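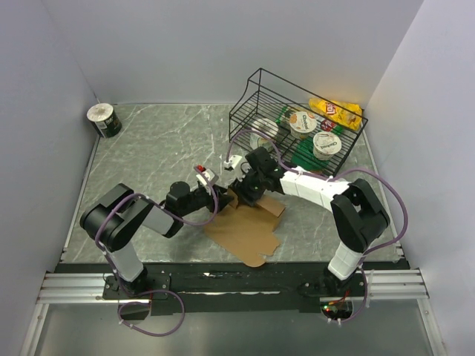
Figure 1. Two robot arms mounted at the near edge of a marble-patterned tabletop.

Daily Routines and Transition Planning for Young Adults with Developmental Disabilities
Student Project Report, Department of Special Education and Family Studies
Escobedo College

Abstract

This report examines how families of young adults with autism, Down syndrome, or both prepare for the move from school services to adult services. The project reviewed written transition plans and family questionnaires supplied through Fluvden, a regional family support network. The review found that most plans describe employment goals in detail and give little space to the structure of an ordinary day. Recommendations are offered for school teams and for adult day programs.

1. Background

Under federal law, students who receive special education services must have a transition plan in place by age 16. The plan is expected to address further education, employment and, where appropriate, independent living. Services through the school system end at an age set by each state, commonly 21 or 22. Families often describe the months that follow as a period in which familiar schedules, staff and transportation all change together.

For many young adults with developmental disabilities, a predictable routine supports communication and reduces distress. Visual schedules, first-then boards and advance notice of changes are widely used in classrooms.

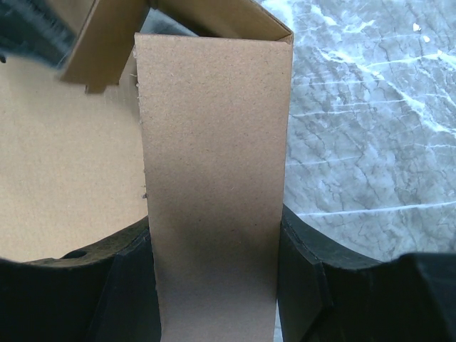 Their use after graduation depends largely on whether the receiving program has been told about them, and in what detail. A statement such as "benefits from visual supports" does not tell new staff whether a student reads a full-day schedule, a two-step board or single picture cards.

2. Method

The project team received 162 transition plans with names and addresses removed. Each plan was read by two students working separately, and differences were settled in discussion with the course instructor. Individual goal statements were then sorted by topic. The plans contained 2,089 goal statements in total.

Families were also invited to complete a questionnaire of 9 items. The items asked about sleep, meals, leisure, transportation, behavior support and contact with the receiving program. The questionnaire was available in paper form and through Sketetetti, the online survey system used by the department.

3. Findings

Goals related to work and vocational training formed the largest group. Goals related to home routines were fewer and tended to be brief. Few plans named the person responsible for passing behavior support information to the adult program.

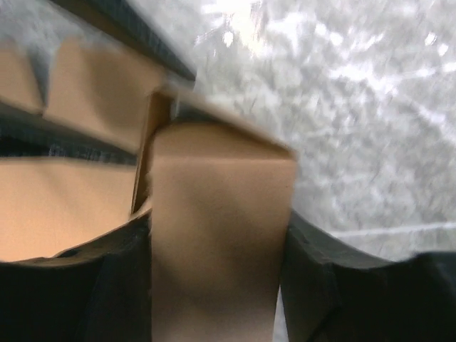 Written comments from families gave particular attention to waiting. Several parents reported that their son or daughter managed structured activities well and had difficulty in the unplanned time between them, especially the late afternoon. Others noted that behaviors which had been frequent in the early teens had become less so, and asked that older incident reports not be given more weight than recent ones.

4. Recommendations

School teams should attach a one-page daily profile to every transition plan, including samples of the visual supports currently in use. Adult programs should schedule at least two visits before the start date, one of them during a mealtime. Behavior support plans should be reviewed and dated in the final school year.

5. Limitations

All plans came from one network, and families who returned the questionnaire may differ from those who did not. The young adults themselves were not interviewed. A follow-up project is proposed for January.
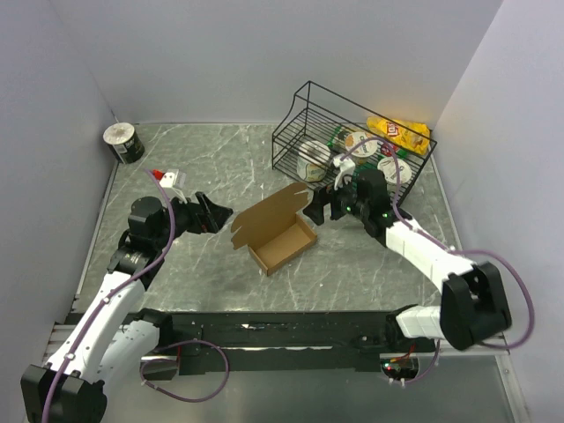
Figure 2. Robot arms reaching in from the lower left and lower right of the workspace.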